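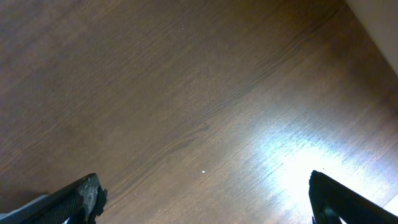

Gripper fingers, pointed at the floorboards.

Flollatis bin-sorting method, tried on two arms

I've had the Flollatis release on my list since February, when Sabine Vogler sent me the write-up with "your kind of thing" in the subject line. She was right! It's a training method for two-armed tabletop work, and the pitch is that you can get away with far fewer demonstrations if you label the moment each arm should wait for the other. They call those wait marks. You drive the arms through the job yourself, tap a key whenever one arm ought to hold still, and the policy learns the holding along with the moving.

I gave it the medicine cabinet job — small bottles, tubes and boxes, in and out of a clear plastic bin. I recorded 168 demonstrations over a couple of weeks (the write-up uses 400, and I have a life).

Setup and recording

Installing it was painless, which I can't say for the last three of these I've reviewed. The recorder picks up the cameras by itself, and the wait key can be moved to a foot pedal. Do that. My hands were busy enough already, and I missed a bunch of marks on my first evening with the keyboard. The only thing I'd grumble about is the playback window, which is tiny and can't be resized, so checking whether a mark landed in the right place means a lot of squinting.

A see-through bin on a shiny brown table is a rotten thing to ask a camera to find, by the way. The wood shows right through the walls. I left it that way on purpose, as I wanted to know how the method copes when the rim is about all it has to go on.

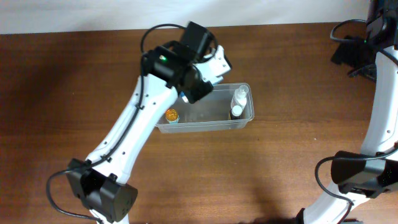 How well it works

Better than I expected, with a catch. On items it had seen in the demos I got 92 percent into the bin, and the arms never once knocked into each other. With the wait marks stripped out and everything else the same, they bumped often enough that I quit the run early. So the central claim holds up on my table, at least for this job.

The catch is lying-down cylinders. A tube on its side, turned at an angle, makes the policy dither. It closes in, backs off, closes in again. Boxes are easy, and squat jars are fine if the lid has some texture to grab. Leonie Schwerdtfeger tried the same release on her Nasetti arms and had the same dithering with marker pens, so I don't think it's just me.
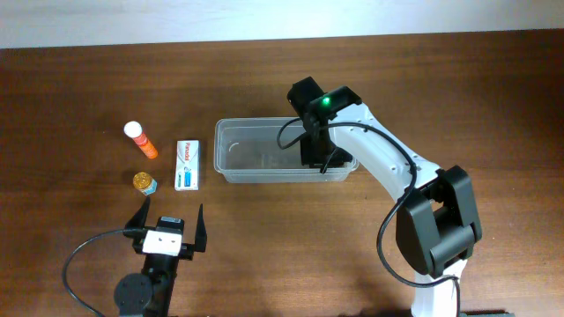

Compared with Plilevine

I used Plilevine for most of last year and still like it for one-arm jobs. It trains faster and the docs are miles better. With two arms sharing one bin, though, it wanted more demos than I had patience for, and Flollatis got there on my 168. If you already have a pile of Plilevine recordings, the converter brings them over fine, but you'll need to go back and add wait marks by hand. I did 2 of my old sets and then gave up and watched TV.

Would I keep using it? Yep, it's staying installed. Four stars from me, and I'll happily look again when they fix that playback window.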